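Subject: Re: [fitted-furniture] Alcove wardrobes, oak or painted?
List: Lisstead Makers and Menders

Morning all (well, nearly, it's ten to twelve and I've only just sat down with a cup of tea).

Somebody wrote in August:

> We've got two alcoves either side of a chimney breast and want
> wardrobes in both. One joiner says solid oak throughout, the other
> says painted board with oak doors and that solid oak would be daft
> in a room with a radiator that close. The oak quote was 3,948 for the
> pair, fitted. Is that mad? And do we really need scribing strips
> or is that just something they add on?

Sorry it's taken me so long to get to this, I've been up to my elbows in a kitchen. I did very nearly the same job in our back bedroom at Effiong Terrace last winter, so here goes.

3,948 for two alcoves in solid oak doesn't sound mad to me at all, provided that includes the finishing. Do ask! Mine didn't, and I spent most of a fortnight rubbing down doors in the shed with the radio on. If it includes oiling inside and out and proper hinges then I'd say it's a decent price. If it's "supplied ready for finishing", go back and have another chat.

On oak versus board, I'm with your second joiner, mostly. Wide solid panels next to a radiator will move about whatever you do to them. Ours had solid sides to begin with and one of them cupped by almost 14 mm over the first winter, which I wouldn't have believed if I hadn't held a straight edge against it myself. I swapped both sides for veneered board with a solid lipping on the front and you would never know. The doors are still solid, framed up with a loose panel, and they've behaved beautifully.
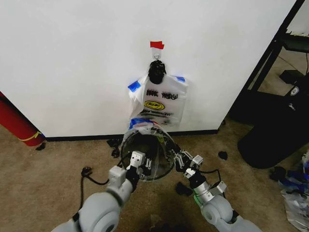

Bag on its hook, blue tape at the top corners

Now, scribing strips. Yes, you need them! Old walls are never straight, and yours will be no different if the house is the age you say. Measure each alcove at the floor, at waist height and at the top, and do it at the front and at the back as well. Our left-hand one was 13 mm narrower at the back than the front and the right-hand one went the other way. Build the carcass to the smallest measurement, take a bit more off for luck, and let the strip take up the difference. I planed mine down to a pencil line and it went in with a bit of swearing and a rubber mallet.

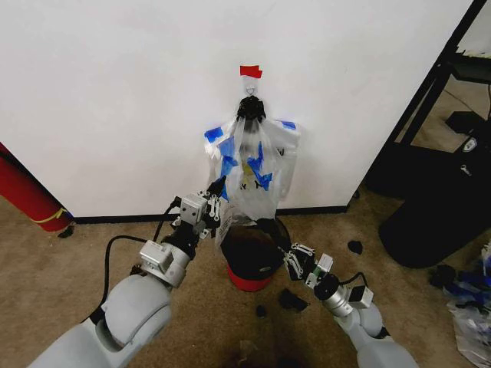 Page last changed: August, 16:40

One thing your message didn't mention is the skirting. Both my quotes (Gerner and one other firm) assumed they'd cut it away and run the plinth back to the wall. I'd let them. The other way is to notch the sides over it, and that's fiddly and leaves a lovely little gap for dust and earrings. Keep the offcuts though — you'll want a short length to return round the end of the plinth, and matching old skirting is a pain.

As for depth, a hanger needs more room than people think, especially with a winter coat on it. If your alcoves are shallow you can either bring the front forward past the chimney breast or have a pull-out rail so things hang facing you. We've got the pull-out sort, from the Tudari range, and I like it more than I thought I would. It does hold less.

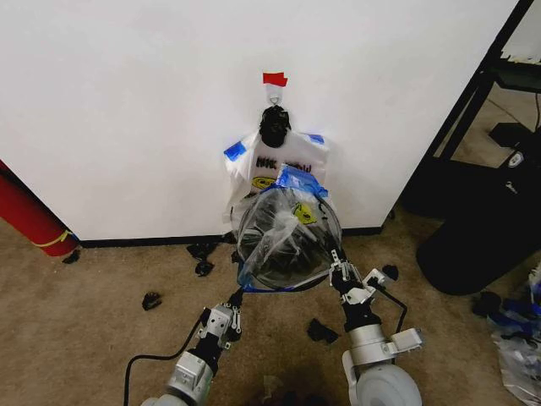
The other thing I'd do differently is the top. I stopped ours short of the ceiling because the coving frightened me, and now there's a shelf up there I can't see and can't reach without the steps. Take the doors right up, or put a second little pair above, and scribe a fillet to the coving.

Oh, and get the electrics looked at before anybody fits anything. We found a double socket behind where the left one was going, and moving it later would have meant taking the whole lot out again.

Happy to send my cutting list if it's any use, though it's in pencil and I changed my mind twice. What are you thinking for handles?

Cheers from a dusty Effiong Terrace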